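Reuse of Delivery Cartons for Storing Small Belongings
Project report, Rastbridge student residence
Submitted by Ifeoma Ekpo and Shufen Liang, Jan 30, 2019

3. Method

Residents were asked to keep one used cardboard carton and to store small personal items in it until March. Shoe and clothing cartons were accepted in any condition, including those with torn rims or missing flaps. Jewellery was sorted on the bed before being put away, as the desks in the rooms are only 600 mm wide.

4. Observations

Open cartons were quick to fill, but rings and pendants were difficult to find again once other articles lay on top.
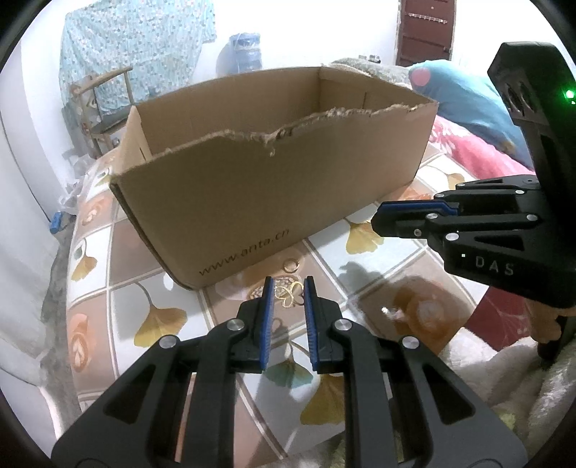
Small pieces should therefore be placed in a lidded tin or an envelope inside the carton. Torn edges may be trimmed with scissors or covered with paper tape. The cost of tape and envelopes will be recorded in section 5.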